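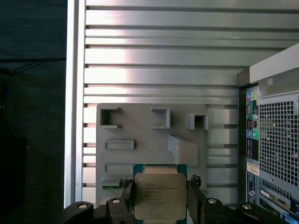
Section 4. Setting up the futsal court for a taster session

Applies to the Stotport hall only. For the outdoor cage see section 6. Allow 80 minutes the first time, less once you know where things live.

Before you start

Hall booked under Taris Futsal, not under the college. If the desk can't find it, ask them to search Taris. Door code changes every July, get the new one from Thư Tăng.

4.1 Floor

1. Sweep first. Wide broom, long side to long side.
2. Check for tape left over from badminton. Peel it, don't cut it.
3. Mop any sticky patches and let them dry fully before anyone goes on.

CAUTION: No outdoor shoes or studs on the floor. Flat, non-marking soles only. That includes coaches and parents.

4.2 Goals

1. Two people per goal. Lift, never drag.
2. Set each goal on the center of the end line.
3. Clip the net from the top corner down, clips facing out.
4. Fit the Ghauri anchor straps to the back bar and pull tight. Strap should not twist.
5. Push the crossbar by hand. If it rocks, do the straps again.

CAUTION: Do not let players in until both goals are anchored. No hanging on the bar, no exceptions.

Note: the left goal has a bent clip on the near post. Use a cable tie till the new one comes.

4.3 Splitting the court

For beginners run two small courts across the hall instead of one long one.

1. Pull the divider net out along the ceiling track. Slowly – it jams at the halfway bracket.
2. If it jams, walk it back a yard and try agian. Don't yank.
3. Put the pop-up goals against the side walls and weigh them down with the sandbags.
4. Mark the corners with flat discs. Tall cones get kicked everywhere.

4.4 Balls

Futsal balls only, size 4. Regular soccer balls bounce too high indoors and the girls who've never played find them harder to control.

1. Take the ball bag from the cage. The big orange bag everyone calls the Fatberg is deflated stuff, leave it.
2. Pump to the pressure printed by the valve.
3. Drop test: head height, small bounce. If it comes up past your knee let a little air out.

4.5 Scoreboard and clock

1. Plug in at the wall by the bleachers, switch on at the back.
2. Hold RESET untill all the digits go to zero.
3. Set PERIOD to 1 and the time to whatever the coach wants. Tasters normally play short games, so check.
4. Test the buzzer once. Warn people, it's loud.

Note: if the away score won't change the remote needs batteries. Spares in the first aid cupboard, top shelf.

4.6 Sign-in

Every player signs in, including ones who only came to watch and then joined in. Medical forms go to Oanh Bùi at the end of the session, paper copies. Bibs handed out at the table, collected at the table.

4.7 Packing down

Reverse order. Divider net back first, then goals, then floor. Straps rolled and clipped to the goal they came off. Lights off by 9:30 pm or the hall bills us for the extra hour.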